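The woman who repairs what we carry

Yupin Saithong has repaired bags for 18 years. Her shop is called Osero and it has one window, one long counter and a bell on the door which does not ring anymore. I visited her on a Monday morning, when the shop is closed for customers, and she worked during our whole conversation.

She did not plan to have this profession. She came to the city to study bookkeeping, and in the evenings she sewed for a small factory, Nistor, that made travel bags for other companies. "I was paid by the piece, so I learned to be fast," she says. "Then I learned that fast is not so good, because the bags came back. I was put in the room where we fixed the returned ones. I liked that room much more."

When Nistor closed, she bought two of its sewing machines. One of them still stands near the window. The other she uses for parts, and there is not much left of it.

The most common repair is the zipper. People believe that the teeth are broken, she explains, but very often it is only the slider. The slider is made of soft metal and it opens a little with each use, until it cannot press the two sides together. "They bring me the bag and they say, please put a new zipper, I will pay. And I take small pliers, I press here, and here, and it closes. They look almost disappointed."

She charges six dollars for this. A new zipper costs 41 dollars in most bags, since she must open the lining and close it again by hand. She writes the prices on a card beside the cash register, and she has changed this card only one time since I know the shop.

Handles are the second thing. A handle normally does not break in the middle. It comes away at the place where it is sewn to the bag, and the fabric under it tears as well. Then a new seam is not enough. Yupin puts a patch on the inner side, larger than the damage, and sews a square with a cross in it. She showed me this on a gray shoulder bag and did it slowly, so that I could follow, and I still could not do it myself. 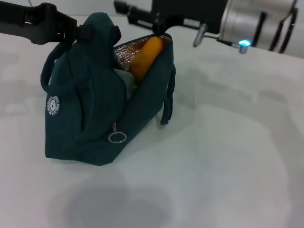
What kind of bag is the most difficult to repair?

"The one with insulation," she says. "Lunch bags, cooler bags. The lining is often one piece, and when I make a hole with the needle, the hole stays. With cotton I can take out a seam and try again. With that lining I have one try." For this reason she uses clips in place of pins, and a longer stitch. If the damage is at the bottom corner, she usually tells the customer to glue a patch at home and save the money.

She is strict about cleaning. Half of the bags she receives, she says, would have lived longer if somebody had wiped them. Crumbs and sugar go into the zipper, and sand is even worse. Her method is an old toothbrush, warm water with a little dish soap, and then a full day of drying with the bag open. She does not like the washing machine. "The outside comes out beautiful. But inside, the foam has moved to one corner and it does not go back."

For the zipper she recommends a candle, the cheapest white one, rubbed along the closed teeth. A customer once gave her a special product for this purpose and she used it until it was finished, then went back to the candle.

At ten o'clock Arif Khan arrived with bread and coffee. He began at Osero in May and he is 24 years younger than Yupin, a fact that she mentions more often than he does. Before, he worked in a phone repair shop. I asked him if the two jobs are similar.

"The customers are similar," he said. "They all ask how long it will take before they show me what is wrong." He has found fabric to be more patient than phones. What he misses is the manual. For a phone there is always a drawing of the parts, but a bag you must open to understand how it was closed, and sometimes the person who closed it did something strange.

Arif keeps the notebook now. Each repair receives a line with the name, the problem and the day of return. The book was at number 717 when I looked, and it is not the first book. Yupin has the older ones in a drawer, and she reads in them when a bag comes back, to see what she did the last time. She does not use a computer for this, though Arif has proposed it. They were still discussing it when I was there, and I think they had discussed it before.

I wanted to know if she refuses some work. She does. Bags where the coating inside has become sticky she does not accept, because it continues to peel after any repair and the customer is unhappy twice. She also does not shorten straps on new bags that will be returned to a store. "It happened, more than once. They want me to do it so it is not visible. No."

And her own bag? It hangs behind the door, a brown canvas one from a company named Fivanari that she thinks does not exist now. She has replaced the strap, the zipper and the whole bottom. When I asked what is left from the original, she turned it around and pointed to the front pocket, and then she looked closer and said that this was new too, she had forgotten.

Before I left she took my backpack from the chair without asking and pulled at both straps. The left one had some loose threads at the top, which I had not noticed. She cut them, sewed over the place in two minutes and told Arif to write it in the book.

Osero is open from Tuesday to Saturday. Small zipper repairs are done while you wait. For handles and linings, please bring the bag empty and clean.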